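Nafula Mfaume
28 Mar 2018

Cleared out the bread corner of the kitchen today. Thread, mostly so I remember what I decided.

Until this morning the bread lived in three places: the bin on the counter, the shelf over the stove, and a bag on the hook behind the door. Things went stale in all three.

The shelf over the stove was the worst one. It gets warm up there when the oven is on. I've moved the tea up instead, in the Titora tins with the tight lids.

Rolls and croissants now go on the table by the window. The loaf stays in the bin. Nothing goes on the hook except the apron.

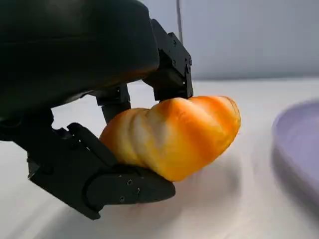
I buy croissants at Ondieki, the bakery next to the post office on Larnen Street. A bag of 8 is enough for two of us if we eat them the same day and the next. After that I split what's left, toast it and put cheese on it.

I used to keep them in plastic and the outsides went soft overnight. Paper bag, top folded over twice, works better for me. They do dry out a little more. I'd still take that.

To warm one up: oven at 300, five minutes, straight on the rack. The microwave makes them chewy. My sister disagrees and that's her business.

Also measured the space under the window while I was at it. 53 inches from the wall to the radiator pipe, so the narrow bench from the hall will fit with room left over. Moving it this weekend if my back allows.

Found a Seveteck kitchen scale at the back of the cupboard, still in the box. Tried it on one of the soft rolls from the store and got 243 grams, which can't be right. Took the plastic film off the bottom, set it on the flat part of the counter and got 61.

Crumbs: I had been wiping them onto the floor and sweeping later. Now there's a small brush in the top drawer and they go straight in the compost pail.

Things still to do: wash the bread bin lid, find the other half of the butter dish, throw out the flour that says August on it.

Somebody asked about the tins. They came from the hardware store, bottom shelf, near the canning jars. They had the large size only when I went.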